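Call for participants: short film jury and podcast panel

The Vedden Short Film Weekend is looking for 10 people to sit on its audience jury this October. Jurors watch the full shortlist, meet to choose two prizes, and record a panel discussion for the festival podcast, Second Reel. You don't need a background in film. We want people who go to the movies, have opinions about what they see and can explain them to someone who disagrees.

The shortlist has 23 films, none longer than 20 minutes. They were chosen from 631 entries by our programmer, Aqeel Sethi, and a small group of readers. Most are dramas, with a few documentaries and animated shorts. Some have strong language and a couple deal with grief and illness. Content notes go out with the schedule, and you can step out of any screening.

What jurors do

Attend three screening sessions at the Jutholm Cinema on Sandhu Street. Each runs for about two and a half hours with a break.
Keep brief notes on each film. We supply a form, but you can use your own notebook.
Take part in one jury meeting, held on the Wednesday evening after the last screening, from 6:30 pm.
Join the podcast recording straight after the meeting. It takes under an hour and is edited before release.

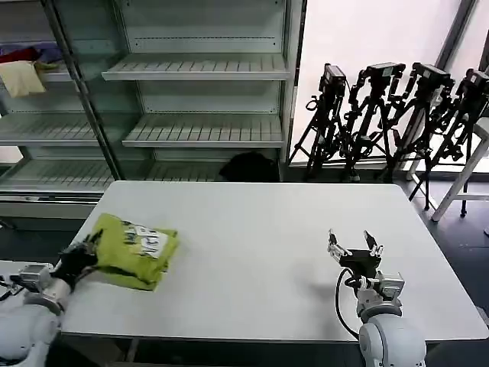

Do I have to speak on the podcast?
Everyone is asked to sit in on the recording, but you can choose to contribute as little as a one-minute comment on a favourite film. Tell us beforehand if you would prefer not to have your surname used.

Who can apply

You must be 18 or over and able to get to Jutholm for all three screenings and the meeting. We can't offer online viewing, as several filmmakers have only agreed to theatre screenings. Please don't apply if you worked on a film entered this year or live with someone who did. Past jurors are welcome to apply again after a gap of two years.

We try to put together a jury with a mix of ages and tastes. If you mostly watch horror, or haven't seen a subtitled film in years, say so in your application. It won't count against you.

What you get

Jurors receive an honorarium of $120, a weekend pass with one guest ticket, and supper on the meeting night. Bus fare or parking is reimbursed with a receipt. The cinema has step-free entry, two wheelchair spaces and a hearing loop. Captions are available for all but four of the films, and we can send you the list.

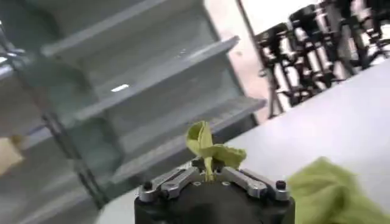
Vedden Short Film Weekend. Juror applications now open.

How to apply

Send us up to 300 words about a film you changed your mind about, and what changed it. It can be any length or genre, old or new. Include your name, age, phone number and any access or dietary needs. Voice recordings of up to three minutes are fine in place of writing.

Applications can be left at the Jutholm box office or at the front desk of the Aser Library, marked for the attention of Urmila Vashisht, jury coordinator. Urmila can also answer questions by phone through the box office on weekday afternoons. All applicants will hear back by mail or phone, including those we can't place this year.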